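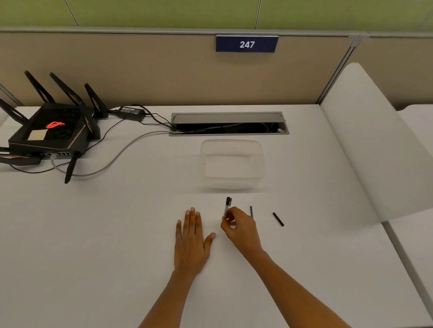
招募：桌面收纳任务复核测试参与者，另招现场安全记录员一名

Jayawardena 人机协作安全小组
地点：Plesaston 园区 Teneveck 楼三层
报名截止：2024年9月27日

先说为什么要重新招人。

今年上半年，我们用 Plarkano 公司的桌面协作机械臂做过一轮测试。任务很简单：人坐在桌边，把笔、笔帽之类的小东西放进一个敞口的盒子，机械臂在对面做同样的事，双方共用一个盒子。验收报告写的是“200 次连续协作，无安全事件”。报告交上去之后，有一位参与者给我们写信，说她的手背被夹爪压在桌面上，压了好一会儿才松开，她当场跟工作人员讲过，得到的答复是“系统没有报警，应该没事”。

我们回头翻日志。系统确实没有报警。力传感器在那段时间里的读数是一条直线，直得不像话，连手臂自己运动带来的波动都没有。也就是说，传感器那时已经不在工作，控制程序把最后一次有效读数一直当成当前读数在用。这样的片段我们一共找到 13 段，其中 9 段发生时，参与者的手在共用区域内。

没有人受伤，那位参与者手上留了一点红印，当天就消了。但“没有人受伤”和“无安全事件”是两句话，我们不打算再把它们写成一句。

Plarkano 方面的解释是通信线接触不良导致丢包，属于“个别现场布线问题”，新版固件已经修复。我们对这个解释持保留态度。接触不良可以说明数据为什么断，说明不了数据断了以后手臂为什么还在动。新版固件的更新说明里只有一句“优化了力反馈稳定性”，我们书面问过两次具体改了什么，目前收到的回复是一份产品手册。

所以这一轮由我们自己设计，自己记录，厂商人员不进测试间。

一、招募参与者

测试内容

每位参与者完成两个环节。

第一环节没有机械臂参与。您坐在桌边，按照提示用单手或双手处理常见的桌面小物件，例如拿起记号笔、拔下笔帽、把东西放进透明塑料盒、再取出来。我们记录手在桌面上停留、张开、平放、抬起的位置和时间。上一轮的安全区域是按厂商给的“典型手部姿态”划的，那份资料默认人的手总是从桌边伸进来，拿完就走。看过真人干活的都知道，很多人一只手做事，另一只手就平放在桌上，放很久。那位写信的参与者被压住的，正是平放着的左手。

第二环节有机械臂参与，但您的手不会与它同时处在共用区域内。我们在您平时放手的位置摆一只带压力感应的假手，由机械臂重复第一环节记录下来的任务，其间我们会人为切断力传感器的信号，看它停不停。您坐在隔板后面观看，并在觉得“它该停了”的时候按一下手里的按钮。按钮只作记录用，与急停无关；急停由安全记录员负责，另有单独的回路。

有人会问，既然第二环节用假手，为什么还要请真人来看。Emiko Uchida 在小组里也提过这个问题，她认为观看者的反应太主观，收上来也用不了。我个人倒觉得，上一轮唯一发现问题的就是一个主观的人，所有客观的仪表都说一切正常。两种意见会并列写进方案，结果出来再看谁说得对。

报名条件

年满十八周岁，能独立完成抓握、拔插等手部动作。左利手、右利手均可，左利手尤其欢迎，上一轮招得太少。

不要求有机器人方面的经验。在 Plarkano 或其代理商处任职、实习，或者持有其股份的，请不要报名。

手部近期受过伤或做过手术的，请先来信说明，我们会商量是否推迟。

参加过上一轮测试的也可以报名。如果您当时遇到过任何异常，哪怕觉得是小事，不管这次是否参加，都请告诉我们。

时间与报酬

单次到场，含签署知情同意书和休息在内，一个上午或一个下午。每人报酬 100 元，另报销园区内交通费。中途退出的，报酬照付，不问理由。上一轮的规定是“完成全部任务方可领取”，我们认为这条规定让人在不舒服的时候不愿意开口，已经删掉。

影像与数据

第一环节会拍摄桌面和双手，不拍面部。请不要佩戴能辨认身份的戒指或手链，纹身如不愿入镜，可以戴我们提供的薄手套，请在报名时注明。原始影像保存在小组自己的服务器上，不提供给厂商。Plarkano 可以申请查看与故障有关的片段，须到现场看，由我们的人陪同。

结果无论好坏都会公开。合同里原本有一条“公开前须经设备供应方确认”，Zsolt Szekeres 与对方谈了很久，最后改成“公开前告知设备供应方”。

二、招聘现场安全记录员（短期，一名）

这个岗位上一轮也设过，当时叫“现场协助”，工作内容里有引导参与者、发水、收表格、盯屏幕、按急停，由一个人做。出事那次，负责的人正在隔壁桌帮另一位参与者填表。我们不觉得这是他个人的责任，一个岗位安排成那样，换谁都一样。

这一次，安全记录员只做两件事：看着机械臂，手放在急停上；每次停机或疑似异常，按时间顺序写下来。其他杂务由别人做。如果有人让您“顺便”去拿个东西，请拒绝。

具体工作

每次开机前，按清单检查急停回路、传感器接线和桌面走线。桌上的电源适配器和网线从桌面线槽进出，请逐根确认有没有被压住、被扯紧，或者横在手臂的运动范围里。厂商既然说是布线问题，我们就把布线一项项查清楚，免得下次还拿它当答案。

核对力传感器读数是否在变化。读数正常不算通过，读数会变才算通过。检查办法是用手指轻推末端，看曲线有没有反应，每个时段开始和结束各做一次。

测试中遇到以下任一情况立即停机，不需要请示：读数停滞；手臂动作与指令不符；任何人的手进入共用区域；任何人说“停”；您自己觉得不对劲。停错了不追究，也不计入考核。

当天离开前把手写记录交给 Nilmini Siriwardena，由她录入，您复核签字。记录一经签字不得修改，需要更正的另起一行。上一轮的电子表格被反复覆盖过，最后连谁改的都查不出来。

我们希望您

能长时间专注地看一件很无聊的事。绝大多数时间里什么也不会发生，手臂把一支笔放进盒子，再拿出来，再放进去。

字写得别人认得出来。

做过实验室安全、产线巡检、医疗器械监护一类工作的优先，没做过的也可以，我们会培训。培训由 Nimal Jayasinghe 负责，内容包括一次真实的断信号演练，届时您会看到手臂在没有力反馈的情况下怎样继续往下压。他会故意不提前告诉您是哪一次。

敢在很多人等着的时候把机器停下来。面试时会问到这一点，请准备一个您自己的例子，工作上的、生活上的都行。

我们不需要特别看好或者特别反感机器人的人。上一轮团队里看好它的人太多，日志里那条直线挂在屏幕上，大家都说“真稳”。

待遇

按日计酬，标准见面试通知，与小组研究助理同级。提供午餐。合同期到全部测试完成并交接记录为止。测试如因安全原因提前终止，已排定的工作日仍按原计划支付，免得有人为了保住工钱而不愿按停。

三、几点可能会被问到的

新固件装不装？先不装。先在旧固件上把故障复现出来，再换新固件做同样的测试。直接换新的，然后宣布没有问题，那就等于什么也没测。

如果复现不出来呢？照实写“未能复现”，不写“已排除”。

测试间可以提前参观吗？可以，报名后来信约时间，机械臂断电状态下您可以靠近看，也可以坐到桌边试试位置。

会不会有危险？第一环节的风险与平时坐在桌前收拾文具相当。第二环节人在隔板之后，共用区域内只有假手。我们认为风险很低，但上一轮的知情同意书上写的也是“风险很低”，所以请您自己读完全文再签。附件里有上一轮 13 段异常的逐条说明，未作删节，字有点多。

四、如何报名

参与者请在来信中写明：惯用手、可到场的时段、是否参加过上一轮、是否需要手套。不必附简历。

应聘安全记录员的，请附简历和一页以内的说明，讲讲您见过的一次“仪表正常但实际不正常”的情况。

来信请投 Teneveck 楼一层前台旁的 Jayawardena 小组信箱，或通过园区内部系统发送给 Afroza Wijesinghe，标题注明“参与者”或“记录员”。收到后会逐一回复，未入选的也会回复。

对测试方案有意见、但不打算报名的，同样可以写给她。方案全文放在前台，可以当场翻阅，需要带走的请登记领取复印件。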